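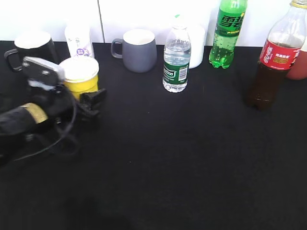 Bench tips: testing grippers on cups and bottles

Quick ones from the workshop this month. Been swapping grippers on the small arm – the Hivari two-finger, the Clalter soft pads and an older Rizk that came secondhand with no manual. Same mugs, same bottles, same table for all three. Notes below, in no real order.

Picking your test objects
Raid the kitchen. Mugs with handles, a lidded cup, a water bottle, pop bottles. You want hard and squishy, clear and solid colour. A drawer full of foam blocks tells you next to nothing, every gripper on the market can pick up a foam block.

Leave the labels on. Paper and plastic sleeves grip differently from bare bottle and you want to know that early.

Part-full bottles are harder than full ones. Liquid sloshes when the arm stops and the bottle twists in the fingers. Slow the last bit of the move. The Rizk was worst for this, Clalter best.

Handles
Turn them away from the fingers to start with. Then turn them every which way once the easy grabs work. The Hivari fingers are chunky and will catch a handle if you come in at the wrong angle, and over goes the mug. Keep your good mugs in the cupboard.

Table and background
Dark matte top, light wall. Cheap and it works for most things. Two exceptions – black mug on a black table, the camera loses the bottom edge. White cup against a white wall, it loses the top. Stick a strip of coloured tape round the cup if you just want to get on with testing the fingers. Leave it bare if its the camera you're testing.

Clear bottles are a pain full stop. Side light helped a bit, overhead light just gave me glare.

Put things near the back and keep the front of the table clear so the arm has somewhere to swing. Leave a proper gap between objects, wider than the gripper fully open. Measure it open. I measured it closed the first time and knocked over a whole row.

Cables
Give them slack, but tie the slack down past the wrist. A loop dragging on the table will sweep a cup off by itself. Run the arm through its full reach by hand, power off, and watch where the cable pulls tight. Velcro over zip ties, you'll be redoing it.

Controller
Using the Mestero box for all three. Set the grip force low and come up in small steps. Started at 10 percent, the lidded cups were fine at 15, full bottles wanted 18. Your numbers will be different. Write them on masking tape and stick it to the gripper, saves hunting thru files.

Loading a saved profile resets the speed to the default. Check it every time. Every time!

Scoring
Do the same number of tries with each gripper before you pick a favourite. I liked the Hivari straight off and then it dropped plenty in the second batch. Mark a slip as a slip even if the cup made it there in the end.

Mark the cup spots with chalk pencil. Wipes off with a damp cloth, tape leaves goo.

Clean up
Wipe the fingers between sessions – dish soap and warm water on a rag, not dripping. Greasy pads will make a good gripper look like a bad one. Dry the table too, a wet ring under a bottle lets it slide when the finger touches.

Caps on tight before you start. Old towel within reach.

Doing cameras next, one up high versus one on the wrist. Will post the settings when I've got them sorted.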